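Clear boxes and a white board: how Jamila Weerakoon sorts other people's drawers

Interview by Ginette Bergeron

Jamila Weerakoon has sold storage boxes, packed them, and for the past 7 years shown people how to use them. She runs Wikero, a small home organising business in Prarberg, and most of her work is done in other people's kitchens and spare rooms. I met her at nine in the morning, before her first visit of the day.

She started behind the counter at Jayawardena, a household shop that carried 83 kinds of container. "People came in and bought the box first," she says. "Then they went home and looked for something to put in it. I did the same myself for years. I had a cupboard of boxes with one thing in each."

Her method now begins with a table. She asks clients to clear one completely and put a large white board on it. The board can be an old shelf or a sheet of painted wood, as long as it is plain and flat. One box goes on it, empty, towards the back, and the things from the drawer come to the table a handful at a time.

"I like the board because small things vanish on wood grain," she says. "Screws, earring backs, those little keys for bleeding radiators. On white you see them straight away." 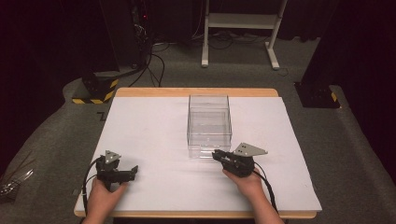

The box should be clear, in her view, and it should have no lid. She has argued with clients about lids. "A lid is one more job. If you have to take a lid off to put a battery away, the battery stays on the worktop. I would keep lids for the loft and for anything with moths."

She is less strict about size. Her own boxes are mostly small enough to lift with one hand, and she buys the same shape again when she needs more. When Larnotow, a block of 596 flats on the edge of town, asked her to give a talk to new tenants, she took one box and nothing else. The kitchens there have very shallow drawers and most people had already bought organisers that did not fit. "I told them to measure the inside of the drawer, then the height, then go shopping. Several of them wrote it on their hands."

What about the cost? She says a client once spent 800 pounds on matching containers before ringing her. They sent most of them back. "It was a nice afternoon – we had cake – but I felt bad for her. She needed four."

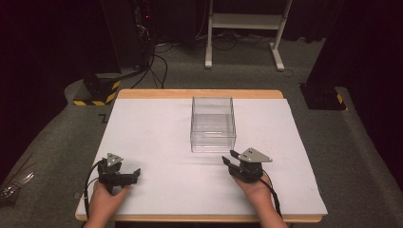
A clear, open box set towards the back of a white board.

Weerakoon does have complaints about clear plastic. It scratches, and it shows dust. She washes hers in warm water with a little washing-up liquid and dries them with a soft cloth, never the rough side of a sponge. Labels go on the short end. She writes them in pencil on masking tape, as the contents change more often than people expect.

I asked whether her own home was tidy. "The kitchen is," she says. "The hall has been waiting since July. There is a bag of gloves in it and I don't know whose half of them are."

She had to leave then for a bathroom cabinet across town. The client had told her on the phone that it would take an hour. She had put the whole morning aside.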